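Janby Clothing Repair Log

A table of garment repairs kept by a community mending group in Hobart between 2014 and 2019. Compiled by Hina Abbasi and Asif Bajwa. Version 1.2, August 2019.

What is in it

One row per garment, 2,186 rows in all. Of these, 1,527 have a full repair record and the rest have an intake record only, mostly from the first two years when the second half of the form was optional. The files are CSV, UTF-8, comma separated, with a header row.

Files

intake.csv: garment type, main colour, fibre content from the care label, fault
repairs.csv: method, thread, minutes spent, outcome
fault_codes.csv: the 69 fault codes with short definitions
forms/: blank copies of the paper forms, old and new

Join intake and repairs on garment_id. The ids were written by hand and a few numbers were skipped, so gaps in the sequence don't mean missing rows.

Fields that need care

colour is the word the mender wrote down. Grey, charcoal and "dark" were used interchangeably. We have not tidied this.

fibre is blank where the label had been cut out or had faded. Nothing was burn tested.

minutes covers hand and machine sewing together and was usually rounded to the nearest five. Washing and drying time is left out.

outcome takes one of four values: mended, part mended, returned as is, rag. "Rag" was only entered with the owner's agreement.

Trousers

Trousers make up the largest group and have their own codes, T01 to T14. Inner thigh wear is T03, whatever the fabric. Seat seams are T05. Hems that have simply come down are T09, and hems taken up by request are T10, even though the second is an alteration and arguably shouldn't be in here at all.

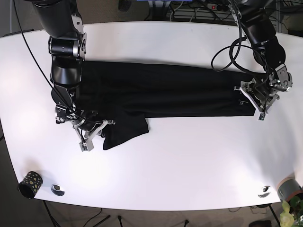
Leg length was measured along the inseam in centimetres, with the garment flat and the legs together. Before the new form came in, some menders measured the outseam instead. Those rows have O in the column leg_method. Please don't average the two.

Known problems

Some 200 rows have a fault code but no location on the garment. Jeans were logged as trousers until Titilayo Haruna split them out, and the older rows were recoded from the notes column where the notes allowed it. Zips replaced twice appear as two rows with the same garment_id.

Licence and contact

CC BY 4.0. Names and phone numbers of owners were removed before release. Send corrections to Kulsoom Kakakhel through the Janby contact form, with the garment_id in the subject line.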